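List: picking-data
Subject: Re: clear plastic parts, how many examples and which ones to keep

On the list earlier, someone at the Ponce site wrote:

> We are starting to gather examples for suction picking and would like
> to copy what you do at Rurkero if it is written down anywhere. So far
> we have only cardboard and painted metal. Clear plastic comes next and
> we are not sure about it. Our questions:
>
> 1. Do you keep the failed picks, or only the good ones?
> 2. Do you label where the cup touched, or just pick / no pick?
> 3. Is the wrist camera enough for clear parts or do you need the
> overhead one as well?
> 4. How many examples before you train for the first time?
>
> We have one arm free in the afternoons and one person to run it.

It is not written down properly, so I will answer in order and somebody can put it on the wiki afterwards.

1. Keep the failed picks. We threw them away for the whole of the first set and it cost us a good deal of work. The model had only ever seen good picks, so it gave nearly every spot on a part the same high score. When we went back and collected again we kept everything, apart from runs where the arm stopped for some other reason (air off, door open, emergency stop). Those go in a separate folder and do not get a label at all. Please do not mark them as failures. We did that for a while in December and had to go through the logs by hand to get them out.

The set we train on at the moment has 3382 attempts in it. That is clear and cloudy plastic only. The cardboard and metal ones are stored separately and we mix them in at training time.

2. We label three things for each attempt: the point where the cup first touches, whether the vacuum reading held, and whether the part was still on the cup at the top of the lift. The last two are not the same. Parts with a curved surface often hold for a moment and then peel off when the arm moves sideways. If you only write down pick / no pick you lose that, and it is the case we most want the model to learn.

The vacuum and lift labels come from the controller without anyone doing anything. The contact point is marked by a person on the wrist camera picture. It is slow work. One person can do up to 80 in an afternoon before they start getting careless, and we would sooner have fewer than have bad ones. We tried working the point out from the arm position instead, but the bellows squashes and leans on a slope, so the answer drifts away from where the rubber really is.

On marking the point: put it in the middle of the contact line, where the rubber meets the part. People tend to click on the brightest spot near the tip. On clear parts there is often a glare spot there, and it can sit on the rubber or on the plastic or across both. If you cannot find the contact line, mark the attempt "unsure" and carry on. Do not guess. The unsure ones are still useful for the other two labels.

3. For clear parts we use both cameras, but the model gets the wrist picture only. The overhead one is for us, to see what went on when a label looks odd. The depth camera we tried gave nothing sensible on clear plastic. It saw through to the bin floor in some places and gave no reading in others. We turned it off for this set.

The wrist camera has its own trouble, mainly reflections and colours that come through the part from whatever is behind it. A wrist picture of a clear part can have bright areas, dark bands and patches of colour in it that say nothing at all about the shape. We decided not to clean this up. We leave the room lights as they are on the day and do not cover the bin or the bench, as the line at Jundora will not be tidy either. If all your examples have a plain black background the model will do well on your bench and badly everywhere else. That was our experience with the first set.

The one below is worth showing to whoever does your marking. The contact line is the thin dark line under the tip. The white glare right by it is what people click on by mistake, and the blue in the plastic should be ignored altogether. 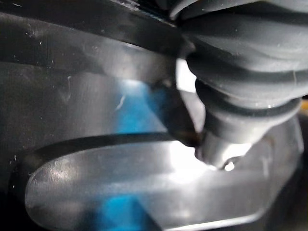

Wrist camera, bellows tip on a clear plastic part. Contact is right of centre.

Focus is a bit soft in this one and we keep them like that. We only reject a picture for focus if the tip itself cannot be made out.

4. For the first training run, do not wait too long. Train early on a small set, look at what it gets wrong, then collect more of that. We change the part position after every attempt and change the part itself after every 20, so that no single part takes over the set. With one arm and one person you should also put a few parts aside from the start and never train on them. Keep them in a marked box. We have 2 shapes set aside like this and they have told us more than any score on the main set.

A few other things you did not ask about.

Wipe the cups at the start of each session. Dust on the rubber changes how well it seals, and then your labels say more about the cup than about the part. Write down in the log when a cup is changed. We fit the Zamasport bellows on all the arms now and record the cup number with each attempt, so that if one turns out to have a split we can pull those attempts out again.

Choose some bad places to touch on purpose: edges, grooves, the side of a raised area. If the person running the arm always aims for the flat middle, you get a high success rate and a set that teaches very little. We let the script choose the point at random for half of each session and let the person choose for the other half.

Use the same file naming as us if you can (site, arm, session, attempt number, in that order). We would like to join the sets later and it is a nuisance to rename them. The labelling tool and the session script are in the shared folder under "collect". The script expects the Rurkero camera settings, so change those before your first run or it will stop with an error about picture size.

I have not tried any of this with film or bags. If anyone on the list has, please reply here and not to me directly, as the Jundora people are asking the same thing.

Clear parts labelling, Rurkero bench

--
To leave this list, send a blank message with "unsubscribe" in the subject line.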